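Drinks bench notebook, September
Started 9:40, Jomar Maglaya writing. Usa Nakpan in after lunch.

Finally got both dispensers up on the white table and I am very happy with how they look! We had them over by the sink at Drurnarwood for most of the summer and it was a pain to reach the back one. Side by side is so much better. Dark one on the left, clear one on the right, each on its own steel tray, and please let's keep it that way so the notes stay readable.

The dark tank is the Escobar cold brew, batch 157, steeped overnight and strained twice (second time through the fine cloth, worth the extra mess). Smells great, kind of cocoa and orange peel. The other tank is plain water for rinsing and for cutting the brew when people find it too strong, meaning Usa. 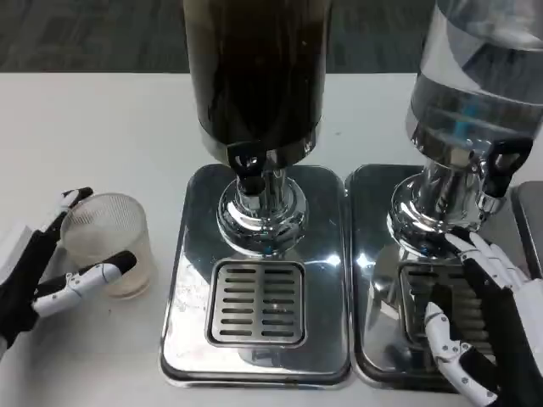
Dark tank left, clear tank right, both on their drip trays.

The trays want a wipe every time we stop for a break. They're so shiny that each drop dries into a spot, and I spent longer than I'd like to admit going over them with the microfiber cloth. Dry cloth at the end, never the scratchy green pad. The grate gets its own rinse, since coffee sits in the slots and goes sticky by evening.

Pour tests in the morning. I measured out 2,000 ml of brew in the big jug before filling and got 1,977 ml back through the tap by the time it quit running. That leaves 23 ml sitting below the tap, which I think is terrific for a tank this shape. The old Feltudura one kept back a whole cup and we just poured it down the drain every night.

Tried the ribbed glass under the left tap as well. I love this glass, the ridges give you something to hold on to. Fits under the lever fine if you stand it on the grate.

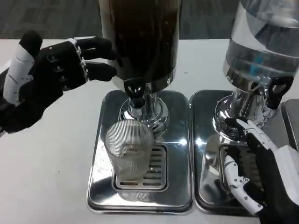 Do we have to take the tap apart every night?
Every second night is enough for cold brew with no sugar in it, as long as warm water gets run through the tap at closing. Anything sweetened, take it apart the same evening.

Afternoon, Usa here now. She wants to know whether the small lever gets stiff when the tank is full, so we did a bunch of pours at full and a bunch near the bottom. Same feel to both of us. The flow does slow down toward the end, and you have to wait for it, but it stays in a nice clean stream and doesn't spit. She also brought up the silver mesh cup and we both like it next to all that chrome. It looks really sharp on the table.

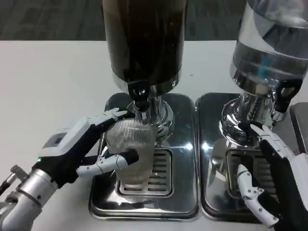 Anyway, the Drunden order. They want a setup like this one for their front counter, with tea in one tank and water in the other, and I think we can tell them yes. Still to do: find the spare tap washers (blue box, I hope), ask about a second grate, label the lids. Usa is starting batch 158 tonight with a slightly coarser grind and I can't wait to taste it.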